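4.3 Where the reading took place

The households in the Jallton sample were asked to read one psalm aloud each evening, starting in February, and to keep a short written record. Of the 160 households that signed up, 44 kept the record through the whole period. The results in this section come from those 44 only. Households that stopped early are treated in Section 5.

The record sheet had a line for the place of reading. We had expected the dinner table to lead, as it did in the older study by Mikkelsen and Voicu, and it did so for families with children at home. Couples and people living alone more often read in the room where they kept their Bible, and they tended to stay with the same chair from the first week on. Several wrote that moving to another room made them forget the reading altogether. A few households gave no place at all, and we left that line blank in coding.

Furniture came up more than we had planned for. People wrote about the shelf or cabinet that held the Bible, the hymnal and the parish calendar, and some had cleared other things away from it before the first reading. Our sheet did not ask about this, so we cannot say how common it was. We did find that a fixed place for the book went along with fewer missed evenings, but the households with a fixed place were also older and had attended church longer, and our numbers are too small to pull these apart.

Figure 1. Wooden cabinet with slatted panel and curved molding, rendered view.
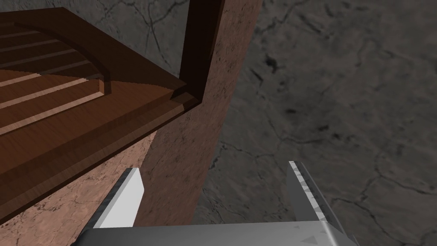 4.4 Who read, and how the psalm was chosen

The instructions gave no rule about who should read. In most homes one person took it on and kept it. Where the reader changed from night to night, the change usually followed a rota written down in the first days – Benedita Frade, who coded these sheets, marked 3 of them as having a rota that was later dropped.

The choice of psalm was also left open. The Grirnlow congregation had printed a list in numerical order, and its members mostly followed it. Members of the other congregations picked for themselves. Self-chosen readings leaned heavily on a small group of well-known psalms, with 23 and 121 coming back many times. The psalms of complaint were read far less often unless the list called for them. Psalm 88 hardly appears outside Grirnlow.

We coded the written remarks under 4 headings: comfort, puzzlement, dispute and plain report. Plain report was the largest group by a wide margin ("read 40, all present"). Puzzlement was mostly about the cursing verses. Households that met these verses on the printed list often wrote more on that evening than on any other, and some read the passage a second time the next day. Mendes coded a portion of the sheets again without seeing the first coding. Where the two differed, it was nearly always over whether a remark counted as puzzlement or dispute, and we settled these by talking them through.

Figure 2. Two-finger gripper with open jaws, rendered view. 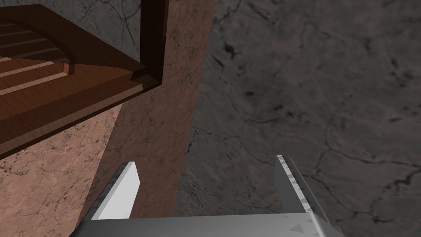

Tiago Frade objected, on reading a draft of this section, that puzzlement and dispute should not be kept apart at all. In his view a person who writes "I do not see how we can pray this" is doing both, and the psalms themselves make no such division. We have kept the two headings so that our counts can be set beside the earlier study, but the combined figures are given in the appendix.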